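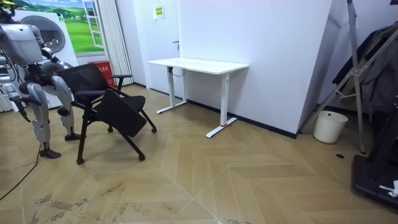 What notice does a member library have to give before it ends a reciprocal borrowing agreement?
The standard agreement calls for 60 days of written notice, sent to the consortium office and to every partner library named in the schedule.

Member Forum > Circulation and Access > Reciprocal Borrowing

Topic: Notice period and items still on loan
5 replies

ljitaru
Clerby Public Library
The answer posted above is correct as far as it goes. Our board would like guidance on a related point. Clerby intends to end its agreement with the Anghel branch libraries, and the notice will be sent in November. At present 300 of our items are on loan to Anghel cardholders. The agreement does not state whether those loans run to their normal due date or must be recalled by the last day of the notice period. We would welcome the practice of other members before we draft our letter.
Lenuța Jitaru, Head of Circulation

arelska_access
Arelska District Library
When Arelska ended its agreement with a neighboring district, all loans were allowed to run to the due date printed on the receipt. Renewals were blocked from the first day of notice. Five items were still out when the agreement closed, and these were billed to the lending patrons in the usual manner. We did not consider a recall. The patron borrowed under terms that were valid on the day of the loan, and the library should keep to those terms.

hwang_j
Zinier Town Library
I must respectfully disagree with the previous reply. Section 26 of the agreement states that "all privileges extended under this agreement shall cease on the closing date." A loan is a privilege extended under the agreement. It follows that no item may remain on loan after that date, whatever the receipt says. Zinier recalls all items two weeks before closing and waives overdue fines during that time.
Ji-hoon Hwang, Access Services

arelska_access
Arelska District Library
Section 26 has been read in two ways since it was adopted. Our counsel took "privileges" to mean the right to place holds, to renew, and to check out new items. The section on lost and damaged materials refers separately to "items on loan at closing," and that wording would have no purpose if every item had to be back by then.

hwang_j
Zinier Town Library
That wording covers items the patron has failed to return after a recall. I do not read it as permission to leave loans open. There is also the practical matter of the courier. Once the agreement closes, the partner is under no duty to accept our materials at its desk or to send them back in the weekly bins. A patron with a valid due date may then have to drive to the owning library. I doubt that many patrons would thank us for the extra time.

ljitaru
Clerby Public Library
Thank you both. The courier question had not been raised in our discussions and I will bring it to the director. Anghel has indicated by telephone that its desks would take returns for a short time after closing, but we have nothing in writing. I am inclined to block renewals on the first day of notice, as Arelska did, and to ask Anghel for a signed letter covering returns. If the letter is refused, we would issue recalls on the Zinier schedule.

One further point for the record. Our loan period for books is three weeks and Anghel's is four. Members drafting similar notices should confirm which period the system applies to visiting cards, as ours was set to the longer of the two.

hwang_j
Zinier Town Library
A signed letter would meet my concern about returns. It would not settle the reading of Section 26, and I maintain that the section should be amended at the next review. Please also remember interlibrary loan items picked up on reciprocal cards. Those belong to a third library and fall under a separate policy. They should be recalled in every case.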